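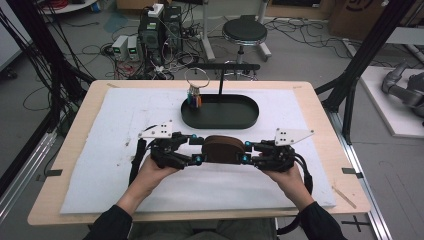 Halina Szewczyk asked after the last review whether the hand-held stations need written rules at all, given that the devices have no drive power of their own and the operator can put them down at any time. The question was fair and it shaped most of this period's work. Our answer is yes, with a shorter rule set than the one used for the arm cells, and with more weight on repeatability than on injury.

We use cookies to remember your settings and measure traffic. Accept all | Manage preferences

Brekon working rules for hand-held and robot-side stations
Progress report to the Bielecka program office
Standthorpe site, 2022-12-11
Prepared by Ramesh Agarwal and Dariusz Gajewski

Status

Work package 2 (station rules) is on schedule. Work package 3 (record keeping) is late by one review cycle. Work package 4 (training of operators) has started on the materials that depend only on package 2. No change to the budget is requested.

The rules now exist as one document in two parts. Part A covers stations where a person holds the gripper. Part B covers stations where an arm holds it. The earlier plan had a single text with exceptions marked in the margin. Operators skipped the margins, and in the first trial two of them followed arm-cell steps at a table where no arm was in use. Splitting the text cost us some duplication, mostly in the sections on housekeeping and on stopping work. We accept that.

Part A: hand-held stations

Part A is at its third draft and in daily use. The main points are these.

A1. Grip. Both hands stay on the device for the whole of a recording, one on each side. If a hand has to come off, the operator says "stop" and the recording is closed and marked incomplete. We tried allowing short one-handed periods. They produced files that could not be sorted afterward without watching each one in full.

A2. Marker plates. The printed plates on top of the finger assemblies are checked before the first recording and again after any drop or knock. Sleeves, straps and cables must not cross a plate. A plate with a lifted corner or a scratched dot is replaced. It is not to be glued back down during a session.

A3. Straps and cables. A loose strap may hang outside the working area but must not touch an object on the table. The cable needs a free loop long enough for the full reach of both hands. The length is set by trial at each station, with the operator seated, and written on the station card.

A4. Work surface. Foam board is allowed as a surface if it lies flat. Scuffs and smudges are acceptable. Dents deep enough to tip an object are not. The board is changed between tasks and never partway through one, so that all recordings of one task share a surface.

A5. Objects. Each task card lists every object on the table, including fixtures. Anything not on the card is removed before the start. This rule has been broken more often than any other, generally by small items such as sticks, pens and offcuts of tape. Hubert Laskowska has proposed a tray at each station for stray items, and we will try it in the next period.

A6. Tape marks. Tape on the table or floor has to be listed on the station card with its meaning. Old marks come up when a task is retired. At one table we found that marks from three different tasks had been left in place, and two operators had been aligning to different ones.

A7. Sitting position. Operators work seated with the table edge above the lap. A session runs for 20 minutes and is followed by a break of 9 minutes, which the station timer enforces. The break length was 5 minutes in the first draft. Wrist complaints fell after the change, but the group is small and we do not claim more than that.

Part B: arm stations

Part B is less advanced. The open question is what applies when an arm stands near a table at which someone is working by hand. The first draft treated any arm within reach of the table as live, whatever its power state. That is the simplest rule and the safest, but in a lab of our size it would close most of the tables whenever an operator sat down.

The current draft allows hand work next to a folded arm under two conditions: the arm is isolated from its supply, and the isolation is recorded on the station card with the time and the initials of the person who did it. Pressing the emergency stop does not count as isolation. Raimonds Strazds has reviewed this clause and wants a third condition, a physical lock on the isolator. We agree in principle. The isolators on the older platforms cannot take a lock, so the clause is held until a retrofit has been priced.

We have compared our text with the general machinery guidance our site already follows. It was written for fenced cells with trained staff. It says little about a table where a person and an idle arm share the same square meters, and we have had to write that part ourselves.

Housekeeping

Floor cables remain the weakest point. At the station shown at the head of this report, cables still lie across the floor behind the table, near the bench supplies and the computer tower, and this is typical of the room. The rule as drafted says that no cable may cross a walking route. It does not yet say what a walking route is. Dariusz Gajewski is marking up a floor plan so that the rule can refer to it. Until the plan is issued, inspection against this rule is suspended and findings are logged as comments only.

Power strips, bench supplies and computers may stand on the floor during the trial period if no liquids are in use at the station. The final version will require a shelf or a low platform. Storage boxes are to be moved to the racks.

Records and first results

The log now holds 288 station checks. Each is a one-page form filled in before the first recording of a session. Forms were on paper until November and have been entered into the shared sheet by hand. That transcription is the cause of the delay in package 3. The paper form let people leave a field blank, and blank fields have to be chased — sometimes with an operator who has since moved to another project.

Results so far, in order of how often each finding occurs:

- objects on the table that are not on the task card
- unlisted or outdated tape marks
- cable loop too short on one side
- marker plate partly covered by a sleeve or strap
- surface changed during a task

The fourth finding matters most for the recordings. A covered plate does not always show up during a session, and the file can look complete. We have added a step in which the operator tilts the gripper slowly left and right before starting, while a second person watches the tracking display. It adds little time and has been accepted without argument.

Supplier matters

Trusov delivered the replacement plates and the spare finger links. The links fit. The first batch of plates was printed with a gloss finish, which gave reflections under the ceiling lights, and was returned. The matte batch passed our check. The drawing now names the finish.

Spending on package 2 stands 3,000 under plan, all of it from the delayed isolator retrofit. We ask that the amount stay in the package and not be released, as the retrofit is expected in the next period.

Deviations from the plan

The plan called for a single sign-off of Parts A and B. We now propose to sign off Part A alone, so that operator training can go ahead, and to bring Part B to the following review. The program office should confirm in writing that this is acceptable. Training material for Part A is drafted and will not be issued before that confirmation.

The plan also called for an outside reader. We have not found one with experience of hand-held devices as well as arms. If the program office can suggest a name, please send it to Ramesh Agarwal.

Next period

Issue the floor plan and lift the suspension on the cable rule. Price the isolator retrofit and settle the lock clause with Raimonds Strazds. Move the station check to a form that will not accept blank fields. Try the stray-item tray at two tables and report whether finding one goes down. Close the remaining comments on A3, where Hubert Laskowska and Halina Szewczyk disagree on whether a cable length set for one operator can be reused for another. For now it cannot.

9 shares | 2 comments

Related items
Station card template, Part A, draft 3
Isolation before hand work: notes from the Standthorpe walk-through
Replacing marker plates: finish, fixing and checks
Brekon progress report, previous period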